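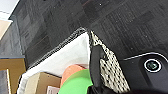 Ticket 789
Opened: 1 March 2021
Category: Storage / soft goods
Product: Plistard lined basket, spotted, with black strap
Status: Open

Customer's report

The basket leans to one side when it stands on carpet and the rim folds inwards on the strap side. It was bought to take the overflow from a Tratport wire cart in the same room. It came flat and has been in use for 10 days. The customer has tried turning it round and pushing the lining down by hand. Both help for an hour or so, then the rim goes over again.

First reply

Asked for the weight of the contents and whether the base insert was fitted. Asked the customer to empty the basket, press the four corners of the lining right down, and leave it standing overnight with nothing in it.

Customer's answer

No base insert in the parcel. Contents weigh more than 40 grams but not by much, it is mostly card and small bits. Left empty overnight it stood straight. Leaned again once the things went back in. 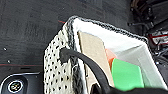
Weight ruled out. The strap is knotted at the rim, and if the knot is pulled tight it drags that part of the rim down. Told the customer to slacken the knot slightly, lift the strap over to the outside and try again. Also to check that the lining is not caught up under the card.

Result: better. The rim stays up but the wall still bows a little in the middle.

Second reply

Suggested using a piece of stiff card against the wall as a stand-in for the insert. It should stand upright and reach nearly to the rim. Smaller items go next to it, not behind it.

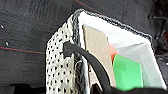
Customer says the wall holds with the card in that position. Would still like the proper insert. Part 159 requested from the Pratenano warehouse, no charge. No stock date yet.

Related query, same customer

Asked whether soft toys could go back on the cart for now and which shelf to use. The top one already has plush toys, a bowl and picture frames on it. 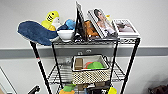
Advised moving the long navy toy further in so it does not overhang, and keeping the frames to the right. If the frames slide on the wire, a strip of Ông shelf liner cut to the depth of the shelf will stop it. The liner is sold by the roll and can be cut with kitchen scissors.

Next step: confirm delivery of part 159. Customer to report back after a week with it fitted. Keep ticket open until then.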